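Handout 3, Design and Architecture in Small Scale

8/3/18

Please read before the studio hour. Bring a pencil, a ruler with millimeters and your sketch from last week.

## Why architects make small models

A model is a tool for thinking. Many students believe that it is made at the end, to please the client, and of course this kind exists. But the larger part of models in an office is ugly and quick, and it goes to the trash when the question is answered. In this course we call the first kind a *presentation model* and the second kind a *working model*. For the exercise you will build a working model, so do not spend your evening on perfect edges.

## Choosing the scale

The scale decides what you are allowed to forget. At 1:2000 a house is a small block, and you can speak only of streets, open space and the direction of the hill. At 1:20 you must already know how the stair meets the wall — if you do not know it, the model will ask you.

Our subject is the Gukau house, a summer residence on a steep lot. Its main facts:

- three floors, each one turned a little against the floor below
- entrance from the upper street, garden at the lowest level
- total floor area of 151 square meters, without the terraces
- one chimney, which goes through all floors and holds the composition together

Look carefully at the chimney. When students simplify this house, they often remove it first, and then the floors look like books which somebody forgot on a table.

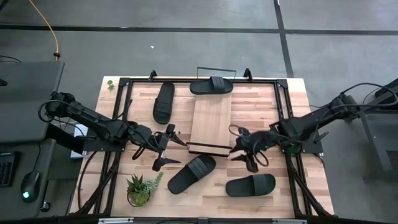
The second thing to look at is the terraces. They are almost as deep as the rooms behind them, and therefore the shadow is a real part of the facade. In a model made of one color, the shadow is the only "material" you have. Put the model under one lamp and turn it slowly before you decide on the depth of a terrace.

## Building with a module

In the June course we used the Fluso blocks, and we will use them again. The block has a fixed height, so every wall must be a whole number of blocks. This is a limit, but real buildings have it too: a brick wall also does not like to end in the middle of a brick.

Compare two ways of working:

| | Fluso blocks | Flellilum card |
|---|---|---|
| Changes | very easy | you must cut again |
| Sloped roof | only in steps | good |
| Thin slabs | too thick | good |

You may mix both. If you do, write on your sheet where you changed from one to the other.

## Exercise

Build only the middle floor and its terrace, at 1:20. Leave out doors and furniture. Then draw the section through the chimney, in the same scale, and mark each place where the module forced you to change a dimension.

For the reading, take the chapter on the Colombo apartments from the course folder, the part about deep balconies and rain. The plans in it are printed too small — use the large copies on the wall of the studio.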